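Última actualización: diciembre

Usamos cookies para mejorar su visita. Aceptar | Configurar

Informe de proyecto: la mesa de meriendas Ponar
Alumno: Ognjen Stoyanova

El objetivo de mi trabajo fue ordenar una mesa de comida para un descanso de 30 minutos. En la primera prueba se formó una cola muy larga delante de las bebidas. Para la segunda cambié la posición de las bandejas y repetí el recorrido con 19 compañeros, el domingo por la mañana.

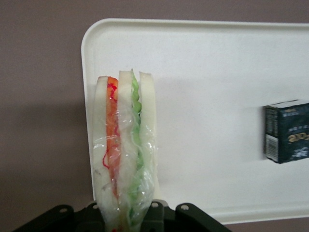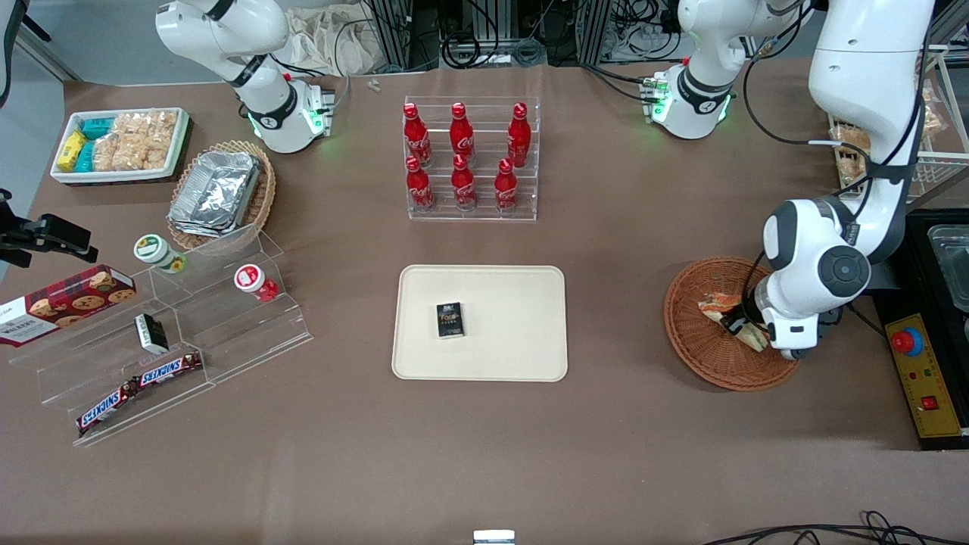
El orden de los productos depende de lo que la gente coge primero, y en mi encuesta casi todos contestaron que el bocadillo. Por este motivo le di un lugar propio, la cesta redonda de mimbre, y dejé los aperitivos en su bandeja blanca, al otro lado de la mesa. Las seis botellas rojas de Coca-Cola están atrás, en el soporte transparente de dos niveles, y no tapan la bandeja del centro. El plástico que envuelve el sándwich deja ver la lechuga y el relleno, así que no puse etiquetas. Me falta todavía medir el tiempo por persona y comparar los resultados con la propuesta de mi grupo anterior, Malby.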